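Sharpening day

I sharpen all the kitchen knives in the house twice a year, once in July and once when the clocks go back. I have kept to that since 2010, when we moved to Lorbridge and I found a box of my aunt's old knives in the garage, all of them too blunt to cut string. I had never sharpened anything in my life. I bought a cheap stone from the hardware shop on Girnen Street, watched half a video and made every one of them worse.

Most of what I know now I learnt from getting it wrong, so I thought I would write down how I do it these days. A couple of people asked after my last post about the bread knife (which I still don't sharpen, sorry).

I use two stones. The coarse one is a Shimada that I bought second-hand, and it had a dip in the middle like an old doorstep when I got it. It took me a whole evening to get it flat again. The fine one is a Tiva and has been fine from the start, apart from a chip in one corner where I dropped it in the sink. I did have a third stone in between those two but I never noticed any difference from using it, so I gave it away.

The stones go in a washing-up bowl of water after breakfast. I leave them until the bubbles stop, put the radio on and get the knives out of the drawer. A folded tea towel goes under the stone to stop it sliding. I have tried the rubber holder that came with the Tiva and it slides more than the towel does.

I start with the small vegetable knife. It is the one I use most and also the one I care least about ruining, so it gets me back into the movement. I hold the blade at a low angle, push away, draw back, and work along from the heel to the tip. When I can feel a slight roughness all the way along the other side, I turn it over. The roughness is called a burr. For the first few years I didn't know to look for it and just stopped when I was bored, and that explains a lot about those years.

The angle is the hard part. I used to balance the blade on a stack of coins to check it. Now I go by feel, and if I'm unsure I colour the edge with a marker pen and see where the ink comes off after a few strokes. If it comes off at the top of the bevel, the knife is lying too flat. If it only comes off at the very edge, it is too steep.
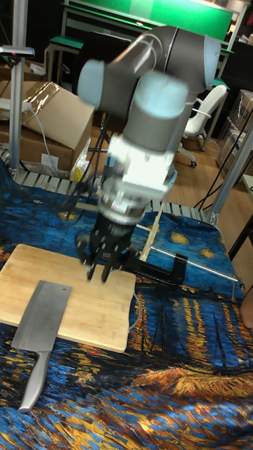 Cleaver and bamboo board.

Cleavers put me off for a long time. The blade is so tall that you can't get your hand comfortable, and the weight makes you think you are pressing harder than you are. I now do mine last, when my hands have settled down, and I do it at a steeper angle than the rest. A thin edge on a cleaver is a waste of effort if you use it for anything with a bone in it. I took mine to a lovely fine edge one summer and chipped it that same week on a chicken thigh. It took most of an afternoon on the Shimada to grind that out.

Boards matter more than I used to think. We had a glass one for years, a wedding present, and it undid all my work in a fortnight. It now lives under a plant pot. Wood is kind to an edge. Bamboo is a bit harder than most of the wooden boards I have owned, but it is light, it dries quickly and it doesn't cost much, so I don't mind it for everyday things. I wouldn't put any of them in the dishwasher. I oil ours when they start to look pale, with plain mineral oil from the chemist. Don't use olive oil. I did, and the board smelt like an old chip pan until I gave up and sanded it.

To finish, I wipe each knife, give it a few light strokes on the back of an old leather belt and try it on a sheet of newspaper. If it snags, it goes back on the fine stone. I know people shave their arms to test a knife but I would like to keep mine as they are. A soft tomato is the best test of all, and then you have lunch.

The whole job takes me a morning, with a tea break. Between times I use a steel on the big knife before Sunday-type dinners and leave the rest alone. I don't own one of those pull-through sharpeners any more. They do work, after a fashion, but ours left the edge ragged and the knife never felt right on an onion.

Still to do this time: the scissors, which I always put off, and the bent tip on the filleting knife. I might try the garden shears as well if the weather stays dry. If anyone has a good way of holding shears still without a vice, please leave a comment.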